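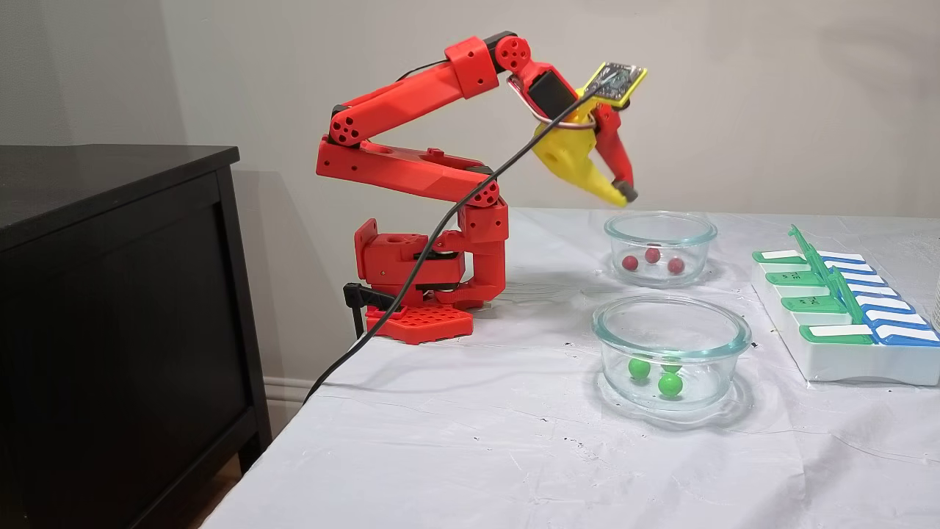
桌面铺了白纸，一前一后两只透明玻璃碗，靠里那只碗底有三颗小红球。

**Firkska 的"倒碗"回来了，报名第一天就满额**

5/26/24，Firkska 讯　两只玻璃碗、几颗小红球、一张白纸，就这么点东西，能让一屋子人屏住呼吸整整一个下午。本地的老游戏"倒碗"（老一辈管它叫 Jodano）今天下午在 Gundeo 文化馆重新开桌，现场热闹得不得了，虽然最精彩的几分钟里，全场安静得能听见楼下自行车打铃！

这次开桌一共放出200个参赛名额，开放登记的当天就全部领完。没抢到名额的人也来了，站在墙边，坐在窗台上，有一家人干脆把折叠椅搬到了门口。散场以后还有孩子赖在桌边不肯走，央求着再来一轮。

没玩过的读者，规则是这样的：桌上两只碗，一只靠里，一只靠外，中间隔一点距离。小红球先放在里碗，选手要把球一颗一颗取出来，放到外碗里，全部放完再一颗一颗送回去。听着简单吧？难就难在不许出声。球碰到碗壁"叮"的一下，记一声；掉到纸上滚走了，记三声，还得自己去捡。谁的声数少谁赢，声数一样才比时间。

裁判不看，只听。这是"倒碗"最迷人的地方：裁判背对桌子坐着，手里一块小木板、一截铅笔，听见一声就划一道。选手和裁判都不说话，观众也不许说话，于是整个屋子的人都在听同一颗小球。球快要碰到碗底的那一刹那，你会发现自己也跟着把手指捏紧了。

**碗从哪里来**

按 Gundeo 文化馆的馆藏记录，"倒碗"最早有文字可查是在1949年，出现在 Pitkänen 杂货铺的一本账簿里。铺子那年冬天进了一批玻璃碗，卖得慢，掌柜就摆了两只在柜台上，让来买东西的人边等边玩，玩得好的可以少付一点糖钱。账簿上有一栏专门记着这笔"输掉的糖"，数目还真不小，看得出当年镇上高手不少。

后来铺子换了地方，游戏也跟着搬进了各家的厨房。镇上五十岁往上的人，几乎都能讲出一段在饭桌上倒碗的事：下雨天倒，停电的时候倒，等面团发起来的时候也倒。各家规矩还不一样，有的家里准用勺子，有的家里只准用两根手指，还有的要闭着眼睛。最后一次公开比赛是在2000年，之后就慢慢停了。

今年的活动由 Sointu Oksanen 牵头。她从一月份开始挨家打听旧规则，把听来的版本记在一个硬皮本子里，到春天已经写了大半本。"我原本只想写一篇小文章，"她告诉本报，"可是每敲开一扇门，人家都先不跟我说话，先去碗柜里拿碗。坐下来倒两轮，再聊。我就想，这哪里需要写文章，这需要一张大桌子！"

她说碗的讲究比想象中多。碗太浅，球容易跳出来；碗太深，手指伸下去看不清；碗口向外撇的，手好进，可是球沿着边滑下去会有一长串细碎的响声，裁判听了也头疼。圆的、透明的最好，裁判听得清，观众也看得清。球从侧面就能看见停在哪里，坐在后排也不吃亏。

桌上铺白纸也是老做法。红球落在白纸上，一眼就能找到，大人小孩都不用趴到地上去摸。纸还能把碗垫住，比赛时碗不容易打滑。有些人家过去用包过面粉的纸，拆开抹平了接着用。讲究一点的会在纸上用铅笔画出碗的位置，这次文化馆没有画，选手可以自己挪碗，只要两只碗不挨着就行。

**下午的比赛**

比赛分两段。前一段是不限年龄的大组，人人都能上桌；后一段是决胜轮，由大组里声数最少的选手参加。

大组的气氛轻松得多。有位选手把球稳稳当当送过去，回程的时候打了个喷嚏，球全落在纸上，全场先是静，接着笑成一片，连背对着桌子的裁判肩膀都在抖。一对姐妹轮流上桌，妹妹的声数比姐姐少，下来以后一路蹦着去拿果汁。还有一位从邻镇赶来的先生，自称练了整个春天，结果第一颗球刚离碗就响了，他自己先鼓起掌来。

进入决胜轮，味道就变了。外面的门关上，倒咖啡的也停了手。最后剩下的是 Kauko Hirvonen 和一位头一回参赛的中学生。Kauko Hirvonen 在2000年那场比赛里拿过名次，这次还是老手法：拇指和中指捏球，食指轻轻搭在碗沿上，球几乎是贴着碗壁放下去的。中学生走的是另一条路，动作快，从碗口正中间直直往下送，到碗底前才慢下来。

第一轮，两人打平。第二轮，还是打平。到第三轮回程的最后一颗，中学生的球轻轻碰了里碗里已经放好的那颗，"叮"，很小的一声，小到后排有人没听见。裁判听见了，铅笔划了一道。Kauko Hirvonen 随后上桌，一声没响，赢了。

全场站起来鼓掌，鼓给两个人。Kauko Hirvonen 拿到的奖品是一袋硬糖，照的是杂货铺当年的规矩，他当场就拆开分了，先递给对手。"我年轻的时候靠手稳，"他说，"现在手没那么稳了，靠的是慢。她再练一年，我肯定赢不了，到时候糖得归她分。"

中学生的回答很干脆：她今晚回家就倒。

**想在家试试的读者**

文化馆整理了一份家庭玩法，我们照录如下，今晚就能开桌：

- 找两只大小差不多的透明圆碗，洗净擦干，碗里有水汽球会打滑。
- 小球选光滑的，大小以两根手指能捏住为准，三颗就够玩，熟了再加。
- 桌上铺一张白纸，纸要大过两只碗，留出滚球的余地。
- 新手只练"去"，不练"回"，等单程能控制在两声以内再加上回程。
- 裁判背对桌子坐，不许偷看，也不许接电话。
- 家里有很小的孩子，请大人全程看着小球，玩完收好，不要留在桌上。

有几位读者在现场问到能不能用勺子。答案是自家玩随意，比赛里只能用手指。Sointu Oksanen 说各家的勺子规则她都记下来了，光是"哪种勺子算作弊"就有好几页，她打算在下一次开桌时专门办一个勺子组，到时候带自家的勺子来就行。

本子也会留在文化馆一楼的阅览角，谁家还有没写进去的规矩，欢迎直接往后面的空白页上添，写铅笔字、写钢笔字都可以。记者翻看时，最新的一条是用紫色水笔写的："我奶奶说，输的人洗碗。"

下一次开桌的时间还没有定，文化馆表示会提前贴在门口的告示栏里。名额会比这次多，桌子也会多摆几张，没抢到这一回的朋友，趁这段时间好好练练手指吧！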